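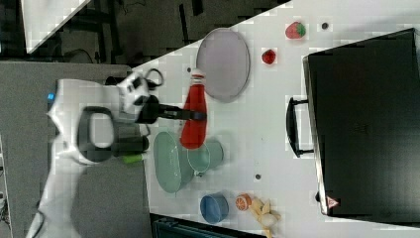 Vikness Tenants' Club – Shared Kitchen Board

Home | Boards | Kitchen | Search | Log in

Refill or replace the red bottle?

vesela_d
The red bottle for the table needs a decision. Do we refill it from the big Prisley jug or buy new ones? I'd refill. The pale green containers can stay as they are.

rgallegos70
Buy new. The neck never gets clean and the cap sticks.

vesela_d
Soak it in hot water for 2 hours and use a bottle brush. Mine at home has lasted since September.

Halvorsen
Refilling is fine if you wash it first. Topping up over old sauce is what I object to.

rgallegos70
Who is going to wash it, though? Last time it went back on the table half done.

amra.g
I can take it this month. Don't fill past 80 percent or it spits when you squeeze – leave some air in it.

rgallegos70
Ok, but I still think new is easier. A plate under it would help too, the white tabletop shows every drip.

amra.g
A saucer would do. The plates are for eating.

Filed under: Kitchen supplies, Table
Last updated: 8 November 2025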